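Notebook, May, 3:10 pm

Guest room furniture check, continued. The wardrobe is done, so on to the round nightstand from Sarport.

The drawer had been catching on the way out. Took it off its slides, brushed the dust from the rails and put it back. It caught again near the end of travel. Backed off the front screw on the right slide a quarter turn and it cleared. Opened and closed it 46 times after that with no catching. Will try again with weight in it, probably the Osman catalogs, they are heavy enough.

Drawer pull-out needs to be measured from the front edge of the tabletop and not from the leg — I did it the wrong way first and had to cross out 3 readings. The curve of the top makes the leg a bad reference anyway. Use the steel rule, the tape sags.

Left the desk phone on top. It stays there for all of the nightstand work, same as in the Drulterstead room list, so please don't move it to the shelf. The coiled cord should be kept clear of the drawer before opening.

Feet: one pad had worked loose and was pressed back on. If it comes off again use the Guveo glue, 10 minutes under load, and wipe the floor planks right after.

Still to do: label the spare screws, check the left slide, write up the wardrobe hinges properly. Leave the drawer open overnight and look at the slide again in the morning before anybody touches it.
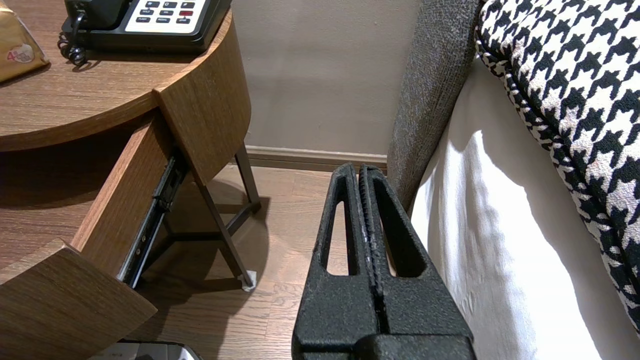

The spare screws are in the jar by the door for now.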